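Section 4: Mounting the arms, running the cables and your first cloth session

If you've gotten this far, you have two arms in a box, a frame that stands up on its own, and a table. Good. This section took me most of October to get right in our shared shop, so don't worry if it takes you a couple of evenings. I'll tell you where I messed up as we go.

My build is called Dullberg (after the street the shop is on, there's no deeper story). It's two arms on one base, both facing the same table, and it handles laundry. Slowly. The control software is Voyle, which you should have installed back in Section 3. If the Voyle window doesn't list two arms when you plug everything in, go back and sort that out first.

4.1 Before you start

You'll need:

The two arms, with grippers already fitted
The base frame from Section 2, bolted down
Your laptop with Voyle on it
The two gripper cables and the two main arm cables
Reusable cable ties (get the soft ones, you'll redo them a lot)
A hex key set
A tape measure
One piece of clothing you don't love

CAUTION: Keep the main power off until step 7 of 4.3. I know it's tempting to see if it wiggles. The arms can move when they get power, and if one isn't bolted down yet it can throw itself off the base.

4.2 Setting up the table

1. Put the base frame where you want it and leave it there. Everything else gets measured from the base, so pick a spot near an outlet and a wall.

2. Slide the table up to the frame. I use two sections pushed together, one near and one far, and it works fine. A single big top would be nicer, but I had these.

3. Measure from the center of the base to the middle of the area where the clothes will go. On mine that's 450 mm. Much closer and the elbows fold up and complain, much farther and the arms get shaky at full stretch.

4. If you have a seam like mine, check it with your fingertips. You want both sides level. I had one leg a hair short and sleeves kept catching on the lip, which drove me nuts until I put a folded card under it.

5. Type your distance into Voyle under Table, then Reach. Save it. (It doesn't save by itself! I lost a whole evening to this.)

Note: A light, plain tabletop makes life easier for the camera. Bright clothes on a pale surface are about as easy as it gets. White socks are a pain and I still haven't solved them.

4.3 Mounting and wiring

1. Bolt the left arm to the left side of the base. Finger tight first, all the bolts, then go around again with the hex key.

2. Do the same on the right. Get somebody to hold the arm for you if you can – it's not terribly heavy, but it flops.

3. Run each main cable down the back of its arm and along the frame to the power box.

4. Now the gripper cables. Bend the arm as far as it goes at the elbow, by hand, and see how much cable that needs. Then add some slack. My first try was nice and tidy and it pulled the plug right out of the gripper the first time the wrist turned. Loose loops look sloppy but they work.

5. Turn each wrist by hand, all the way one way and all the way back. Watch the cable the whole time. If it snags on a joint, move the tie.

6. Plug the data cable into the laptop. I keep the laptop off to the left side of the table where I can reach it without leaning past an arm.

7. Stand back, put a hand on the stop button, and switch on the main power. You should hear a click from each arm and then nothing. Nothing is what you want.

CAUTION: Don't reach between the arms while the power is on. If something falls in there, hit stop, wait for the click, then grab it.

4.4 Setting the grip

The fingers come from Altska set for picking up hard things like blocks and cans. That's way too much for cloth. In Voyle, open Grippers and look for the Force number. Mine shipped at 2,941, and I run it at 795. The numbers don't match any unit I know of, so just treat them as a dial.

1. Set both grippers to 795 to start.

2. Lay a T-shirt flat, pinch one edge with the left gripper, and tug on it gently. It should hold.

3. Tug harder. It should let go before the fabric stretches. If it doesn't, turn the number down a little and try again.

4. Repeat on the right. Don't assume they match. My right one is a bit stronger and I've never found out why.

Note: If the fingers close on nothing, Voyle counts that as a successful grab. It's a known bug, and there's a check box for it under Zurnesach plug-ins (that's the add-on pack, also in Section 3). Turn it on.

4.5 Your first session

Okay, the fun part! Pick something small and colorful. Don't fold it, don't smooth it out, just drop it in the middle of the table in a heap. Real laundry comes in heaps, and the arms may as well get used to it from day one.

1. Drop the garment in the middle of the work area.

2. Move anything you care about to the back of the table or off it completely. My table collects junk like you wouldn't believe, so I push it up against the wall and keep the middle clear.

3. Put hangers to the right if you plan to try hanging later. You don't need them today.

4. In Voyle, choose Manual and open both grippers.

5. Bring the fingers in low, one arm at a time, until they're near the edge of the cloth. Take it slow here. Low and slow has saved me a lot of scratched tabletop.

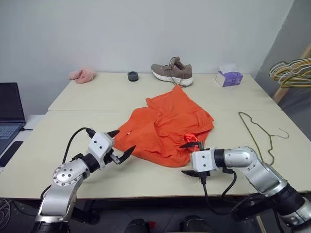

Fig. 4-3. Both grippers down at the orange test garment, left one open. Note the slack in the black cables.

6. Close one gripper on a fold. Lift it straight up a little way and see what comes with it.

7. Put it down, open, and do it again with the other arm. Then try with both.

CAUTION: Watch out for drawstrings. They love to loop around a finger. If one gets wrapped, stop the arms and free it by hand with the power off. Pulling will only make it tighter.

Stay in Manual for over 2 hours of practice in total before you touch Auto. You'll get a feel for how far the arms can lean before they start to shake, and you'll find out which of your cable ties is in the wrong place (there's always one).

4.6 If something's off

One arm doesn't click at power-on: check the main cable at the power box end first. Mine works itself loose.

Gripper opens but won't close: the gripper plug is halfway out. Go back to 4.3, step 4, and give it more slack.

Fingers scrape the table: your Reach setting didn't save. Enter it again and press Save this time.

Arms drift to one side: power down, check that the base bolts are tight, and redo the measurement in 4.2.

When both arms can pick up and put down a heap without scraping, go on to Section 5, where we set up the hanging routine.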